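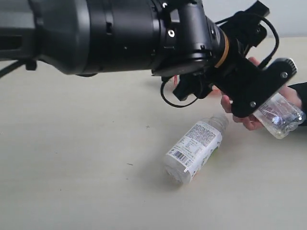 April 10, 2019 — bottles, mostly

I have been putting off the recycling for so long that it had started to feel like part of the furniture, and today I finally gave in and dealt with it. I made a pot of coffee first, naturally, and then I answered two letters, and then I watered the plants, and then there was really nothing left to hide behind, so I rolled up the rug and got started.

I do love a clear plastic bottle once it has been properly crumpled. It makes that terrible crackling noise (the cat left the house over it) and then it takes up hardly any room at all, and you feel you have done something with your morning. My mother never crushed hers. She rinsed them and stood them in a row on the back step like little soldiers, and if the wind got up we children were sent running down the lane after them. I thought about that a good deal today, and I think I could still find the exact spot by the hedge where they always ended up.

Evanthia Karagiannis called in the middle of it all and I put her on speaker and went right on crunching. She wanted to know what on earth I was doing, and when I told her she said I must take the caps off first, and then she said no, wait, the caps stay on now, they changed it, and then she went to find the leaflet and was gone so long that I finished my coffee. The caps stay on! She read me the whole leaflet, both sides, including the part about pizza boxes, which I did not enjoy because I have been doing pizza boxes wrong for years.

After lunch I started on the jars, which are harder for me because I can never bring myself to part with a good jar. I kept the squat one that had the apricot jam in it and the tall one with the nice lid, and I let the rest go, except for one more that I went back for. It will do for buttons. I have no buttons to speak of, but there is a dish of odd ones in the bedroom and they could be moved.

Kiros Degefa came by later on with his handcart and took the heavy bags down to the corner for me, bless him. He gets 80 cents a bag at the depot out past Orkine and he will not hear of my giving him anything on top of it, so I sent him home with half of the lemon cake. He says he is saving for a trip in July to see his sister, and he showed me a picture of her new balcony with all the tomatoes on it — such a lot of tomatoes, and she is only one person.

The kitchen looks bigger tonight. I swept behind the door, where I found a teaspoon and the lid I blamed poor Evanthia for losing at Christmas, so I will have to call her back tomorrow and confess. I must also buy more of the strong bags and ask whether foil goes in with the cans. My hands still smell of dish soap and I am going to bed early with my book.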